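Furkard planner: sock hanging, wrist camera gallery

Stills from the Furkard manipulation stack, release 6, working on hanging laundry. The entries cover control, perception and planning as they run on the Zurnitz bench. Configuration files are in the Burham repository under the same headings.
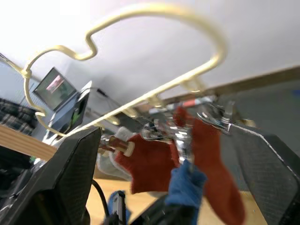
A reader at the Pickering site wrote in to ask why we still run depth estimation on thin wire at all, given that the older release dropped it and hung socks at much the same rate. The same reader would prefer a fixed hanger model, measured once and loaded at start-up.

We tried the fixed model. It holds until the wire gets bent, and every hanger on the bench gets bent. The estimator now fits a spline to the wire in the colour image and takes depth only at the hub, where there is enough metal to return a usable value. Depth along the wire itself is discarded.

Wrist view, red knitted sock on a chrome hub, gold-coloured wire hanger above. The wire is blurred at this range. The spline fit tolerates blur of this order, provided the exposure is locked before the approach begins. With auto exposure on, a white ceiling pulls the gain down and the darker fabric loses its edges.

Segmentation: two socks overlapping, one red and one pale gray-white. The mask for the rear sock is always partial in this arrangement. The planner treats any mask with an open boundary as larger than it looks and pads it by 8 mm on the open side. Padding can be set per class in the cloth file.

Grasp region: the fingers take up both lower corners of the view. Both are masked from the gripper model before segmentation runs. An earlier build skipped this step and labelled dark finger surfaces as fabric, which stalled the planner.

Training set: 1,158 labelled wrist frames, all from hanging tasks. Labels cover fabric, wire, hub and clip. Wooden parts are labelled as obstacle with no further division, so a dowel and a beam get the same clearance.

Control: the final approach runs in impedance mode, with stiffness lowered along the camera axis. The hanger is free to swing, and a stiff approach chases it. If the hub estimate moves between cycles, the controller holds position and waits for 2 consecutive estimates that agree.

Known issues in release 6: the spline fit can jump across a tight bend where the wire doubles back. The workaround is to raise the curvature penalty in the wire file and restart the perception node. Changing it live has no effect until June's build.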